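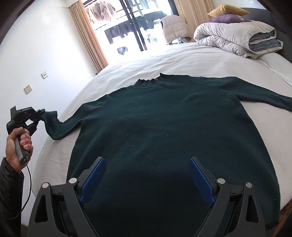 Cahier d'atelier, novembre 2021
Teinture et reprises de laine

Bon, je reprends le cahier après l'avoir laissé dormir tout l'automne, désolée pour celles et ceux qui cherchaient les notes sur le bain de noix (elles sont sur une feuille volante dans le classeur bleu, je les recopierai, promis).

Sujet du moment : les verts foncés. J'en rêve depuis que j'ai récupéré l'écheveau Drinumitz chez la dame de la mercerie, celui qui tire presque sur le noir quand on le regarde loin de la fenêtre. Je voudrais arriver à quelque chose d'aussi profond sans passer par le commerce, avec gaude puis indigo, et un petit coup de fer à la fin pour éteindre le tout. Sur le papier c'est simple. Dans la marmite, beaucoup moins !

Essai 211. Laine cardée, filée assez lâche, mordançage alun la veille au soir. J'ai laissé refroidir dans le bain toute la nuit avec le couvercle, et au matin la laine sentait encore le mouton, donc lavage insuffisant au départ, à noter en gros pour la prochaine fois. Bain de gaude monté très doucement. Jaune superbe, un jaune de citron pas mûr, j'ai failli m'arrêter là et tout garder comme ça. Ensuite la cuve d'indigo : trois trempages courts, aération entre chaque. Résultat plutôt vert canard que vert sapin. Joli, mais pas du tout ce que je cherche. Échantillon épinglé page de gauche.

Essai 313 (oui je saute des numéros, j'ai gardé l'ancienne numérotation par séries, la 300 c'est tout ce qui passe au fer). Même laine, même gaude, trempages plus longs dans l'indigo, puis fer en toute petite quantité. Là on y est presque ! Le vert descend d'un coup, ça fait un peu peur, on croit qu'on a tout gâché et puis en séchant ça remonte. Par contre le toucher a changé, c'est plus sec, un peu râpeux sous le pouce. Le fer, toujours le fer. J'ai rincé avec une goutte de vinaigre dans la dernière eau et c'est mieux, sans être merveilleux. À refaire en divisant la dose par deux.

Question pour vous autres : est-ce que quelqu'un a déjà essayé de passer le fer AVANT l'indigo ? J'ai lu les deux versions et je n'arrive pas à me décider. Ma crainte c'est d'en ramener dans la cuve, et vu le temps que j'ai mis à la remettre d'aplomb je n'ai aucune envie de recommencer.

Côté reprises maintenant. La caisse déborde. Je me suis fait une petite règle : rien de neuf sur les aiguilles tant que les coudes ne sont pas faits. (Je tiens depuis le début du mois, applaudissements.) Pour les mailles fines je continue la reprise suisse, en repassant sur le trajet exact du fil, et pour les vrais trous je monte un petit tissage serré sur l'œuf en buis. Les bords côtelés sont les pires, ça gondole dès qu'on tire un chouïa trop. Ce qui marche chez moi : faufiler tout le tour avec un coton contrasté, travailler à plat, et ne jamais serrer la fin du rang. Après, un passage à la vapeur à travers un linge humide, sans poser le fer, et on laisse reposer jusqu'au lendemain sans y toucher. C'est long et je triche souvent.

Peluches : j'ai testé le peigne Sheehan et la vieille pierre ponce de l'évier. Le peigne est plus doux mais il faut le nettoyer toutes les deux minutes. La pierre va vite, et elle mange la laine si on rêvasse. Sur les fils très duveteux je ne fais plus rien du tout, je trouve que le duvet fait partie du charme, et les petits poils blancs partent au rouleau adhésif. Sur du foncé on ne voit qu'eux, c'est agaçant.

Stock : il reste environ 3000 grammes de toison brute au grenier, dans les sacs Istodis, à trier avant les mites. Alun, de quoi tenir l'hiver. Gaude, presque plus, j'ai 5 bottes sèches et elles sont maigres. Je voudrais en semer au fond du terrain côté Deven au printemps, la terre y est caillouteuse et elle adore ça, paraît-il. Si l'un de vous a des graines, je prends !

À faire :
recopier la feuille volante sur la noix
relaver la laine du 211 et voir si elle sent encore
313 bis, moitié de fer, eau de pluie cette fois
racheter du coton à faufiler, rouge de préférence
vérifier l'état de la cuve avant de lancer quoi que ce soit, elle avait une drôle d'odeur hier et la fleur ne se formait plus bien

Je laisse les échantillons à l'abri de la lumière, dans le tiroir du haut, sauf une moitié de chaque scotchée à la vitre pour voir comment ça tient. On regardera ça ensemble à la prochaine séance.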